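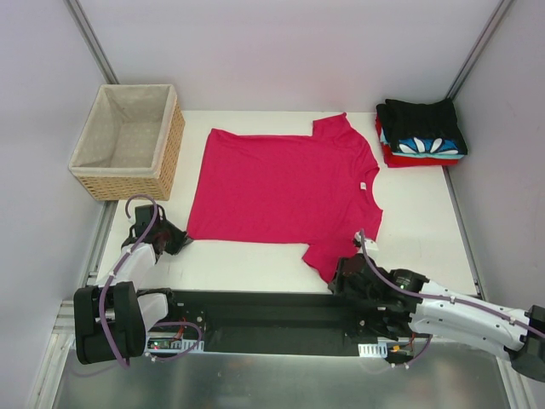

Zoneo two-arm folding cell, reviewed

Posted May 18, 2022

The Zoneo is a bench-mounted pair of arms sold to small laundries and garment shops as a folding station. Cindmont leases it in the US on a 12-month term. We ran one for 2 weeks on T-shirts, hand towels and pillowcases, with long-sleeved shirts as a stretch goal. The question was narrow: can it take over the folding table for one shift?

Setup

The base needs a level bench and a clear white top. Dark tops confused the edge finder in our shop, and a sheet of white laminate fixed that. Calibration takes 60 minutes the first time and should be repeated if anyone leans on the rails. Cable slack on both arms matters more than the manual suggests. Too little and the wrist stalls at full reach.

Folding

Short-sleeved tees are the best case. With the shirt laid flat and the hem straight, the arms pinch a hem corner each, bring the body over, square the sleeves and carry the result to the stack. A cycle takes 50 seconds. An experienced person does the same shirt in a fraction of that, but the cell keeps its pace through lunch.

Collar direction does not matter. We fed shirts collar left, right and away from the base and saw no difference in fold quality. Saturated solid colors were located most reliably. Busy prints were fine once flat. Ribbed black knits gave the most missed grasps, usually a single layer picked up where two were wanted.

Picking from a basket

This is the weak point. Pulling one garment out of a tangled basket works on towels and fails often on anything with sleeves. When it does get a shirt out, flattening takes longer than folding, and the software gives up after three tries and waits for a person. A soft basket liner helps, as bare wicker snags thin jersey. We ended up laying most items out by hand, and that removes much of the labor saving.

Stacking

Good to a height of eight or nine folded pieces. Past that the stack leans and the arms do not notice.

Wear

The fingertip pads are consumables, rated for 3000 cycles. Ours had glazed visibly before that. Clandetti pads fit the same mount and gripped thin cotton better, though they leave a faint crease in linen.

Compared with the Ogunleye

The Ogunleye single-arm unit is cheaper and quicker on towels. It cannot do shirts without a jig.

Verdict

Usable for flat, pre-spread tees in steady volume. Not ready for mixed loads – and a household load is always mixed. Cindmont lists a software update for September that covers basket picking. We would wait for it before signing a lease.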